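Castillo Stainless Work Table and Bin Rack: Review

Equipment Reviews, Villadico Community Workshop Network

The Castillo work table and its companion bin rack are sold separately, but most member sites that asked about one also asked about the other. This review covers both. The set was placed at the Trisby site in May and stayed in daily use for 10 weeks, first in the packing room and later in the repair area. The network paid the list price and received no support from the maker.

Delivery and assembly

The table arrives in two cartons and the rack in one. Two people can put the table together in under an hour with the hex key supplied. The printed instructions are adequate for the table. For the rack they are poor: the drawing for the rear brace shows it upside down, and the parts list uses different letters from the bags. Our staff assembled the brace twice. Castillo has a corrected sheet on its website, and sites should print it before opening the carton.

All hardware was present. One foot had a stripped thread and was replaced within a week at no charge.

The table

The top is brushed stainless steel over a stiff backing board. It does not drum when tools are set down on it, a common complaint with the older Trullia table still in use at several sites. Edges are folded under and safe to the touch. The surface wiped clean of label glue, machine oil and marker ink with ordinary dish soap. Fine scratches showed within days, mostly running across the grain, and buyers who want the top to keep its showroom look should choose something else.

Height is set by screw feet with a range of 2 inches. This is enough to level the table on an uneven floor. It is too little to suit both a seated and a standing worker, and sites with mixed use will need to decide before ordering which of the two frame heights they want.

The rack

The rack holds bins on sloped rails. Bins slide forward without sticking and can be lifted out with one hand when lightly loaded. The maker rates the whole rack at 2,000 pounds, a figure we had no means of testing and no reason to approach.

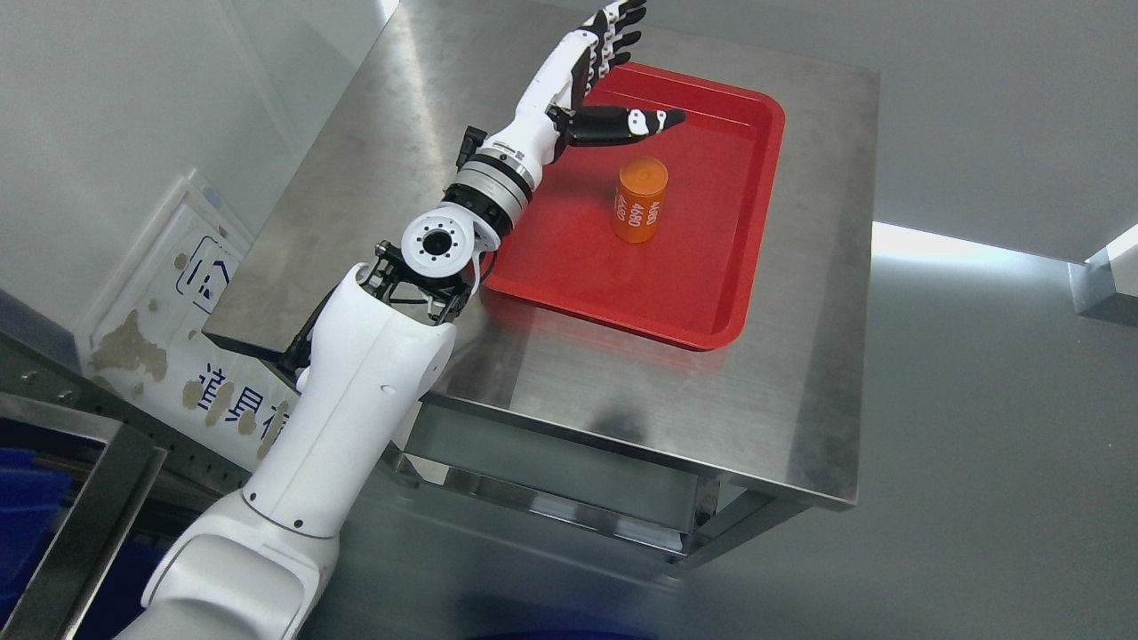
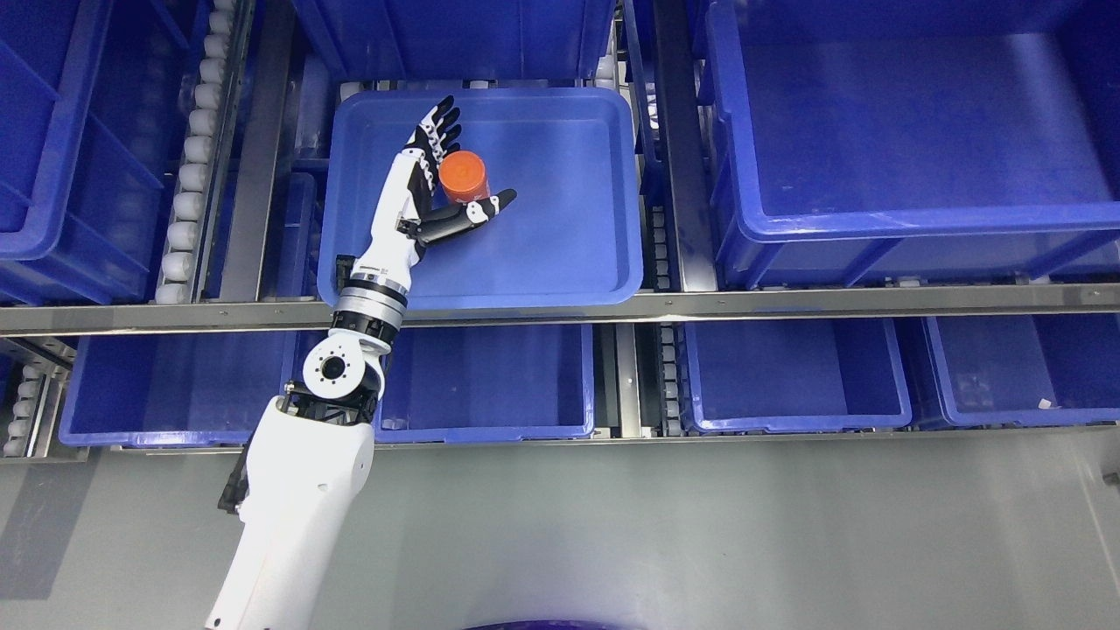
The Trisby site office agreed with most of these findings but asked that one objection be recorded: the rails are too easy to move by accident, and a full bin put back at an angle can lift the rail out of its slot. The office now fixes each rail with a cable tie and would like Castillo to supply a proper locking clip. We repeated the test and found the same fault on the upper rails. The lower ones seat more deeply and stayed in place.

Labels are a smaller matter. The card holders sold with the rack are stiff and crack when bent, and adhesive labels placed directly on the bins held better through the whole period.

Price and service

Bought together, the table and rack cost 15 percent more than the comparable Trullia set. Replacement feet, rails and bins can be ordered singly, which the Trullia range does not allow. Calls to the service line were answered on weekdays only. A message left on a Saturday was returned the following week.

Recommendation

The table is approved for general purchase by member sites. The rack is approved for light goods, on the condition that the upper rails are tied or clipped before use. Sites should anchor the rack to the wall with the bracket supplied, even where it seems steady on its own feet. Orders placed through the network office should state the frame height, as the two versions share one catalog page and exchanges are charged at the buyer's expense.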